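Household Skills, Unit 3: Resetting the Living Room
Handout for the October session
Course leader: Veikko Toivonen

Reading before class: Oksanen, the chapter on soft furnishings (start at page 259).

Last time we covered kitchens. This unit deals with the living room, which in most homes gets used all day and tidied once. The method is the one taught in the Grumstead course: clear, sort, straighten, clean.

Clear
Take away everything that does not live in the room. Start with the seating. Clothes, mail and bags land on the sofa first, and you cannot work on the cushions until they are gone. Carry one basket and do not leave the room until it is full or the seating is bare.

Sort clothes
Pick up each garment by the shoulders and shake it once. Check the collar, cuffs and underarms. Soiled items go to the wash. Clean but creased shirts go on a hanger. Clean and flat items are folded and put in a drawer. Do not make a pile for "later."

Look for clothes by texture as well as color. A pale shirt on a pale sofa is easy to miss, more so when it lies over a pillow of the same shade. Run a hand along the backrest and over each pillow before you call the seat clear.
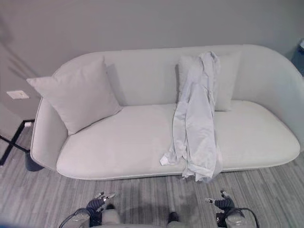
Straighten
Lift the throw pillows off, press the air out and let them fill again. Put them back last. Matching pillows can stand square against the backrest or lean into the corners, but choose one way and use it at both ends. On a one-piece seat, smooth the fabric from the back toward the front edge with a flat palm.

Clean
Vacuum with the upholstery nozzle, backrest first, then arms, then seat. Follow the piping and the seam at the bottom, where crumbs collect. Light fabrics should be vacuumed every week. Spot clean only after reading the care label.

Practice
Reset one seating area at home and time it. The target is 16 minutes. Write down which step took longest and bring the note to class. Onni Oksanen will take questions on care labels in the second hour.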